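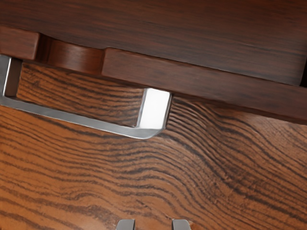 Automotive Basics, Session 8: Springs, Dampers and Ride Height
Handout by Hanan Majali, 19 Feb 2026

Welcome back, everybody, and thank you for the very good questions you sent me over the break (I am still working through them!). Tonight we leave brakes behind and get under the car again.

A spring holds the car up and stores energy when a wheel meets a bump. Left alone it would go on bouncing for quite a while, so we put a damper next to it. Most people call it a shock absorber, and I will too, even though the spring takes up most of the shock.

Spring rate is the force needed to squeeze a spring by a given distance. Take a spring rated at 130 pounds per inch. Press it down 2 inches and it pushes back with 260 pounds. Please try a few of these at home with your own numbers, it does sink in faster that way.
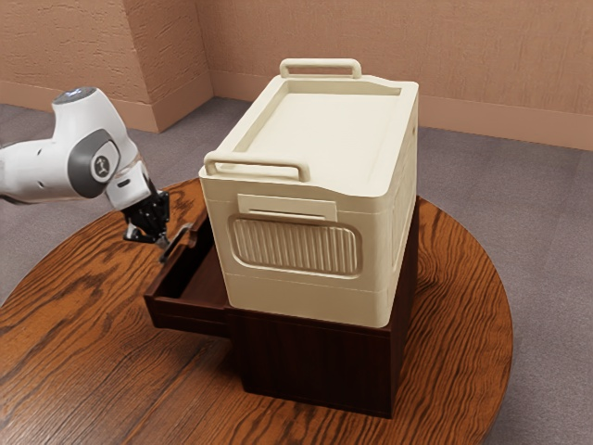 Gripper on the handle of a partly open drawer.

Lowering a car usually calls for a stiffer spring, as there is less travel left before the bump stop. Fares Nseir will bring in two worn dampers from his shop next time, and we'll cut one open after it has been safely drained.

Reading: the chapter on wheel alignment, and my January notes on bushings if you missed them.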